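Ticket: Leinonen meeting room, floor 2 – display drops signal during calls
Opened by: Merja Tuominen
Assigned to: Osvaldo Martinelli
Status: Resolved, monitoring

Reported problem

The wall display in the Leinonen room goes black for a few seconds at a time, then comes back at the wrong resolution. Merja reports that it started in August, after the desk move. Laptops stay connected to the call and audio is not affected. The only workaround so far is to unplug the HDMI lead at the table box and plug it in again.

Initial checks

Power to the display is stable. The standby light does not change during a dropout, so the panel is losing its source and not restarting. Firmware on the Letum receiver was two releases behind. Updated it, restarted, ran a test pattern for 25 minutes. Two dropouts in that time, so the firmware is ruled out.

Swapped the source laptop for a second model. Same result. Swapped the HDMI lead between laptop and table box. Same result. Connected the laptop directly at the display with a short lead and got no dropouts. The fault is somewhere between the table box and the wall.

Log, receiver side

LINK DOWN port 1
LINK UP port 1
EDID READ RETRY 2
MODE FALLBACK 1280x720
LINK DOWN port 1

The fallback line explains the wrong resolution. The receiver fails to read the display data in time and picks a safe mode. It does not try again until the next link event. The retry delay was set to 2000 ms.

Changed the delay to 4000 ms. The resolution came back correctly after each dropout, but the dropouts continued. Left the new value in place.

Room use

Iida Lindqvist asked whether the room could stay bookable while this was open. Agreed, on condition that people on calls use their own screens. The table has a glossy wood top and cables slide on it easily, so leads should be run to the box and not left across the surface.

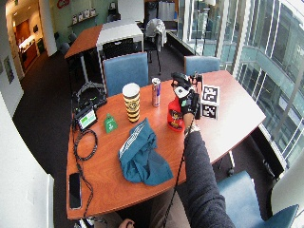
Cable run

Opened the floor plate below the table box. The Breritum extender is fixed to the underside of the raised floor, with a network cable from there to the wall plate. The cable had been pulled tight around a pedestal foot and the jacket was flattened at that point. The tester passed all pairs for continuity but failed pair 3–6 on return loss.

Pulled a new cable with slack at both ends and routed it clear of the pedestals. Terminated and tested – pass on all pairs. Ran the test pattern again, then a full-screen video loop from the original laptop. No link events in the receiver log.

Comment from Danica Danko

Same extender is fitted in the Sultus room. Please check the retry delay there as well. We had one report of the wrong resolution but no blackouts.

Reply from Osvaldo Martinelli

Checked. It was still on the default. Set to 4000 and saved to the startup profile. Cable tested fine there, no further work needed.

Outstanding

Floor plate screw missing on the window side, replacement requested from Marjatta Ojala. Old cable labeled as faulty and removed from the room. Ticket stays in monitoring until the screw is fitted.

3 watchers
5 comments

Recent tickets
Sultus room – wrong resolution after wake
Letum receiver – firmware update schedule
Table box lid does not close
Ceiling microphone picks up fan noise
Booking panel shows wrong time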